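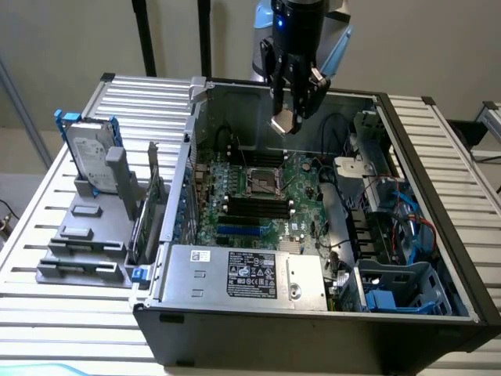
The teardown cell, with an open desktop tower on the slatted table and the parts fixture to its left.

About Gredora

We look after one robot cell, and we look after it well. Gredora began when Muchen Ren got tired of seeing good desktop computers go into the shredder whole, and talked her old workshop partner Eyvindur Bisgaard into helping her build a machine that could take them apart gently. They named the cell Arnaud, and the name has stuck through 2 rebuilds.

People who visit us often want to hear about the arm, and we're happy to show it off! But most of our day goes into the things around it. Every Monday Eyvindur checks the gripper's fingertips for wear, wipes down the table rails and runs the arm slowly to each of its 36 taught points – hard drive, expansion card, memory and so on – with a hand near the stop button. If a point has drifted, he teaches it again before lunch. The gray fixture that holds drives and cards upright gets a look too, as a loose fixture can spoil a whole morning.

Muchen keeps the service log, which now runs to 1,112 entries (a few of them are about coffee, we admit). When a new case model comes in from our friends at Drerkov, she works out the order of steps by hand first, and only then writes it up for the arm.

If you have old office towers to part with, or just like this sort of thing, come by. The kettle is usually on after 3 p.m.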